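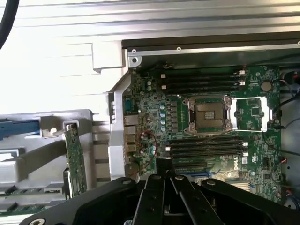 Workstation motherboard with the processor socket empty.

Referees and judges returned to formal assessment this season under a revised program adopted by the Varville Amateur Boxing Association. Li-hua Mok, the Association's Director of Officiating, discussed the changes with Chia-hao Hsieh of the members' bulletin following the regional championships at Grakari.

Ms Mok refereed for 14 years before moving into administration, and continues to judge at club level when the roster permits. She regards the two duties as complementary. "An assessor who has not sat at ringside for several seasons tends to forget how little can be seen from one side of the ring," she said. "I would prefer that everybody who marks a judge's paper had recently filled one in."

Under the previous arrangements, an official qualified once and then renewed by paying the annual fee. Renewal now requires attendance at a practical day, where candidates score recorded bouts without commentary and then explain their rounds to a senior official. Asked whether this had been well received, Ms Mok acknowledged that the first practical day, held last November, was a difficult one.

"There were officials in that room with far more bouts behind them than I have, and some felt they were being asked to sit their apprenticeship again. I understood the objection. What I said to them was that the coaches and boxers are already reviewing our scoring at home, on their phones, the same evening. It is reasonable that we should review it as well."

Disagreement between judges, she emphasised, is not treated as an error. Candidates are marked on whether their reasons match the criteria and whether they apply them consistently from the first round to the last. A judge who favours the cleaner puncher over the busier one in the opening round is expected to do so in the third. In Ms Mok's view the most common fault is to carry a strong impression of one round into the next.

"A boxer wins the first clearly, walks back to the corner looking comfortable, and the second round is marked before it has been boxed. I have done it myself. I still have a scorecard from the Venamer Cup that I use in training, and the trainees are quite severe about it."

Mr Hsieh put to her the complaint, raised by several clubs at the last general meeting, that referees have become too quick to administer a standing count. Ms Mok declined to comment on particular bouts but defended the general direction. Many of the Association's boxers are novices, she noted, and a referee has perhaps two seconds to decide whether a young competitor is covering up by choice or has stopped defending altogether. "I will support a referee who steps in early. I may have a conversation with that referee afterwards, and it may be a long conversation, but it will take place in private."

Recruitment remains her principal concern. The Association has 500 registered boxers and fewer active officials than it requires for a full weekend of shows. Promoters at the smaller venues have at times had to delay a first bout until a judge arrived from another fixture. Four trainees completed the introductory course at Fu Street Gymnasium this year, and a second intake is planned. Retired boxers are encouraged to apply, as are parents, provided that they do not officiate at any bout involving a member of their own club.

The travel allowance has also been revised. Officials who drive more than 200 kilometres in a day may now claim accommodation for the night, which Ms Mok described as overdue. "We were sending people home along the Grakari road at midnight after 14 bouts. I was not prepared to continue signing those rosters."

She was more guarded on the question of open scoring, under which the judges' totals are announced between rounds. A trial was proposed by the coaches' panel and has been deferred. Supporters argue that a boxer who is behind ought to know it. Ms Mok accepts the point, but is concerned about the effect of a hostile crowd on an inexperienced judge, and about leading boxers who may simply move away for the final round. "I should like to see it tried at one show, with senior judges, and properly written up. Then we can argue about it with something in front of us."

Ms Mok's present term runs to the end of next season. She has not decided whether to seek another. In the meantime she is listed to judge the novice finals at Varville, where she will be assessed on the same form as everyone else at the table.

Applications for the introductory officials' course should be made in writing through the applicant's club secretary.

Contact the Association | Officials' handbook | © Varville Amateur Boxing Association | Last updated 2023-07-16 | Back to top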